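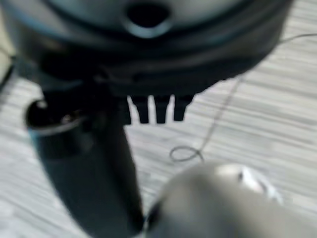 An die Liste der Mitgliedsbüchereien

Sehr geehrte Damen und Herren,

zu der unten zitierten Anfrage nimmt die Geschäftsstelle des Leihverbunds Haletti wie folgt Stellung.

Die Leihfrist für Bestände aus dem Magazin Brarkside beträgt weiterhin 40 Tage. Sie beginnt mit dem Eingang der Sendung in der bestellenden Bücherei; maßgeblich ist das Datum auf dem Begleitschein. Eine Verlängerung ist einmal möglich und muss spätestens 8 Tage vor Fristablauf beantragt werden. Anträge, die später eingehen, werden nur bearbeitet, wenn keine Vormerkung vorliegt.

Für die Sammlung Mazandarani gilt eine abweichende Regelung. Die Bände dürfen ausschließlich im Lesesaal benutzt werden, und je Bestellung werden höchstens zwei Bände versandt. Die Nebenstelle Brorkcombe hat mitgeteilt, dass zuletzt mehrfach Bände ohne Schutzumschlag zurückgekommen sind. Wir bitten, die mitgelieferten Umschläge vollständig beizulegen – auch dann, wenn sie beschädigt sind.

Die neuen Begleitscheine gehen den Büchereien im Juni zu. Gedruckt werden etwa 100 Blatt je Haus. Restbestände der alten Scheine können bis dahin aufgebraucht werden.

Mit freundlichen Grüßen
Geschäftsstelle Leihverbund Haletti

Am Vormittag schrieb die Stadtbücherei, Abteilung Fernleihe:
> Sehr geehrte Damen und Herren,
> in unserem Haus besteht Unklarheit darüber, ob die
> Leihfrist für Magazinbestände ab Versand oder ab
> Eingang zu rechnen ist. Auf dem Begleitschein sind
> beide Daten vermerkt.
> Ferner bitten wir um Auskunft, ob Bände der Sammlung
> Mazandarani nach Hause entliehen werden dürfen und
> wann mit neuen Scheinen zu rechnen ist.
> Mit freundlichen Grüßen
> Abteilung Fernleihe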